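Frequently Asked Questions

Thank you so much for thinking of spending an evening with us at Zivmont! We get a lot of the same questions at the box office, so we've gathered them up on one page. If yours is missing, please do call or stop by the front desk, where there is nearly always someone happy to chat.

What exactly is Zivmont?

Zivmont is an indoor miniature golf course and family arcade on the lower level of the old Anghel department store. The golf is the heart of the place – 31 holes on one long winding course, which is a funny number, we know. Our founder, Vira Antoniuk, had drawn up a few more, and then the building had its own ideas about where the pillars should go.

Do I need to book ahead?

For a small group on a school night, you can usually walk right in. On weekends and all through July we'd really suggest booking, because tee times in the early evening fill up first and we hate sending people home. You can hold a time online or over the phone, and there's no charge to move it as long as you let us know before your slot begins.

How long does a round take?

Most families tell us they're out on the course for a couple of hours, a bit more if there are little ones who want to try every hole twice (and they're welcome to, so long as faster groups are allowed to play through). If you're short on time, ask for the half round. It leaves you right by the snack counter.
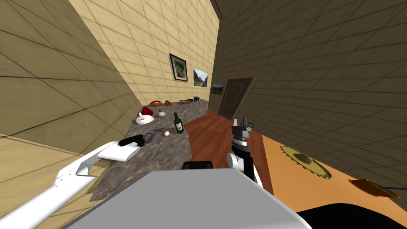
PLAYING WITH KIDS

Is there a minimum age?

No, and we've had some very young golfers indeed! Children 3 and under play free with a paying adult. We keep a rack of short putters with soft heads by the starting desk, and the staff will help you find one that fits. Please keep an eye on toddlers near the water holes, which are shallow but very tempting.

Can I bring a stroller?

Yes. The course is step-free from start to finish, apart from the Lighthouse, where you can go around by the side path and meet your ball at the bottom. The same route works well for wheelchairs and walkers. The elevator from the street is on the parking garage side of the building, a little past the main doors.

BIRTHDAYS AND GROUPS

Do you host parties?

We love parties! A birthday booking gives you a full round for everyone, a party table for 2 hours, and a host who will look after the shoes, the coats and the inevitable lost ball. You may bring your own cake. We do ask that you leave confetti at home – we were still finding it in the windmill months later.

Can we rent the whole place?

You can, in the mornings before we open and on certain evenings. The course and arcade together hold 145 guests. Write to our events desk with the month you have in mind and a rough head count, and someone will get back to you with what's open.

THE ARCADE

How do the game cards work?

Pick up a Clustex card at the desk, load it with however much you like, and tap it at each machine. Your balance doesn't run out, so hang on to the card for next time. Tickets are stored on it too, and you can trade them in at the Dekura Prize Shop until closing.

What if a machine eats my credit?

Oh, it happens. Come find us with your card and the name of the game and we'll put the credit back.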